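Re: Condensation on the inside of the windows, again
Posted by Yvette Perron – November 2019
Filed under: House & Repairs, Draughts and Damp
14 replies | 3 shares

Hello all,

Thank you to Fehr for the long message. I quote only the part I want to answer, because the whole thread is already heavy to read.

> We are in the second winter in the Altville house and every morning
> the bedroom glass is running with water. The window man says replace
> all of them, his price is 3,050 for the back of the house only. My
> brother-in-law says the windows are fine and I should buy a
> dehumidifier. Who is right? Also there is grey colour coming in the
> corner behind the wardrobe and I don't know if it is dirt or mould.

I think your brother-in-law is closer, but I would not buy the dehumidifier yet either.

We had the same trouble in our first flat here. Where I grew up the houses are dry in winter, so I had never seen water on the inside of a window and I believed the seals were broken. I paid a man to put new silicone on all of them. The water came back the next morning, in the same places, and then I started to read.

The air in the bedroom takes up water from two sleeping people all night, and the glass is the coldest thing in the room. If the glass is wet on the side you can touch, the moisture comes from inside the house. If it is between the two panes and you cannot wipe it, then the seal of the unit has failed and your window man has a point. Please check this before you sign anything.
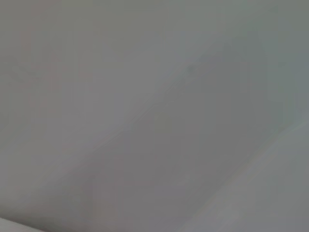 For the humidity, buy a small meter. Mine is an Ekomico and it is nothing special, the numbers are a bit slow to change but they do change. Put it on the bedside table, not on the window sill, and write down what it says in the evening and again when you get up. Do this for 5 days before you change any habit. I know it is boring. Without it you will only have a feeling that things are better, and in my experience the feeling depends mostly on the weather outside.

About the grey colour in the corner. Wipe it with a damp white cloth and a little dish soap. Dust comes away and stays away. Mould leaves a stain, or it returns after some weeks in the same shape. A wardrobe against an outside wall is the worst place for it – the wall is cold and the air behind does not move. Pull the wardrobe out by a hand's width and leave it like that until April. My husband complained about how it looked and now he has forgotten it.

If you do find mould and the patch is larger than a dinner plate, please don't scrub it dry. You will only send it around the room. Wear gloves and a mask, and open the window before you begin.

On the dehumidifier: the Girnitetti model that was recommended earlier in this thread costs 149 in the shop here, and I have seen it for 120 second-hand. It works, I borrowed one for a month. But it hums, and the tank must be emptied every morning or it stops. I would spend the money only after you have tried the free things below.

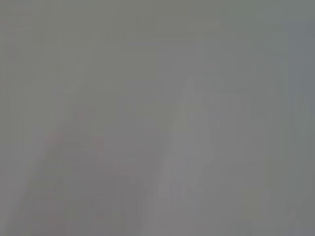 What I would do first

– Open the bedroom window wide for ten minutes after getting up, with the heating turned down. A small gap all day is worse, it cools the wall and changes little air.
– Keep the bedroom door closed when somebody showers or cooks.
– No laundry on the radiator. I know everybody does it. We did it too.
– Clean the cover of the bathroom fan. Ours was so full that a sheet of toilet paper would not stick to it.
– Leave the curtains open a little at the bottom, so the warm air can reach the glass.

If the meter still shows more than sixty per cent in the mornings after two weeks of this, write again and tell us the numbers. I would also like to know which direction the bedroom faces, and whether the roof space above has any insulation. You did not mention it, and in the older houses it was often forgotten over the back rooms.

One question of my own to the list: has somebody here tried the plastic film that you shrink on the window frame with a hair dryer? Our landlord is against it because of the paint. I would like to hear if it really takes the paint off when you remove it in spring.

Kind regards,
Yvette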